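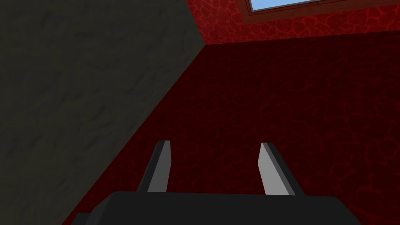
Questions people ask me about the Clirkura desks

Hi, I'm Janelle Layug and I look after the front desk, the bookings and most of the coffee at Clirkura in Burkdale. I get the same emails over and over (I don't mind, truly!) so I've put my answers in one spot. Last updated 09/09/2018.

Do I have to sign up for a whole year?

No. Everything runs month to month. Tell me before the 20th if you're leaving and you won't be billed for the next month. If you tell me on the 21st I'll probably feel bad about it, but the system bills you anyway and I can't stop it from my end.

How many desks are there?

We've got 40 desks across the two floors. Upstairs is the quiet floor and downstairs is where people talk, eat toast and take calls. If you book a fixed desk you can leave your monitor and your plants on it. Hot desks get cleared every night, so please take your mug home or at least to the sink.

Can I come in on weekends?

Fixed desk members can, any hour, with their fob. Hot desk members can come Saturdays from nine till two. Sundays the building's alarm is on downstairs, so use the Pirzada Lane door and go straight up.

What does a meeting room cost?

Members get four hours a month included and after that it's $18 an hour. The big room seats twelve if you're all friends. Non-members can book too, at $35 an hour, but only on weekdays and only through me.

Can I bring my dog?

I'd love it, but the lease says no. I've asked. Assistance dogs are always welcome, of course.

Is the internet any good?

It's fast upstairs and pretty fast downstairs, except at the long bench near the back windows where it drops out if you look at it sideways. Wajid Lashari is putting in another access point and until then I'd sit somewhere else for video calls. There are network sockets at every fixed desk if you've got a cable.

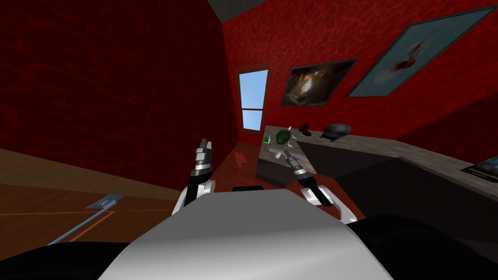
Can I use your address for my business?

Yes, on any fixed desk plan, or on its own for $2 a day billed monthly. I sort the mail every morning and put it in your pigeonhole. Parcels go behind my desk and I'll message you. Please don't send anything frozen... we had a bit of an incident in June.

Who else works there?

All sorts! Anum Virk does bookkeeping for half the street, Fahad Shaikh runs his translation business from upstairs, and the Prokness crew have the corner office. There's also a physio who only comes in to do her paperwork and a bloke writing a book about canals.

Do you run any events?

Members' lunch is the first Wednesday of the month and you bring a plate. Uzma Bhutto organises the evening talks, so if you've got something you'd like to share with a friendly crowd, email her through the members' page. Talks are free and you can bring a mate.

Where do I park?

The street is two hours and the inspectors are keen. There's an all-day car park behind the chemist, and we've got bike racks and one shower. Bring your own towel.

Can I come and have a look first?

Please do! Tours are Tuesdays and Thursdays at ten, or just ring the bell and I'll show you through if I'm not in the middle of something. Your first day is free, and you don't have to give me a card number for it.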